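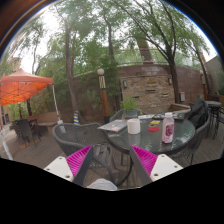
Patio table with a bottle on it

The recount in our district, and what I learned from waiting

May 1, 2024

Print | E-mail

Since the local election in April I am reading court papers every evening, which is not something I planned for this spring. The margin in our ward was 18 votes. Sneha Joshi was declared the winner, and Naveen Sisodia asked the judge to order a new count of the ballots from two polling places, Dudska and Kozma.

I should say that I voted for Mr. Sisodia. Still, I went to the hearing without a strong opinion about the petition. The room was small and the lawyers spoke very fast, so I wrote down what I could and checked the rest later in the written decision.

The main question was the tally sheet from Dudska. It was signed by one officer, and the rules ask for two signatures. The petition said that all 772 ballots from that place must be counted again by hand. Ms. Joshi's lawyer answered that a missing signature is a mistake of the officer, and the voters should not pay for it.
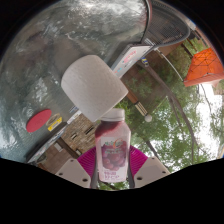

The judge took 14 days to decide. He allowed the recount in Dudska but refused it in Kozma, where the only complaint was that the doors opened late. In his view a late opening can be a reason for a different kind of case, with witnesses who say they went home without voting. No such witness came.

The recount was done last week and it changed the margin by one vote. Ms. Joshi keeps the seat. Mr. Sisodia has accepted the result in a short letter, and I found it a decent letter — he thanked the clerks first.

My neighbor thinks the whole thing was a waste of money. I don't agree with her, but I understand why she is tired of it. The decision is 54 pages long and I am still on the part about costs. If somebody knows whether each side pays its own lawyer in such a case, please write to me.

Print this post | E-mail this post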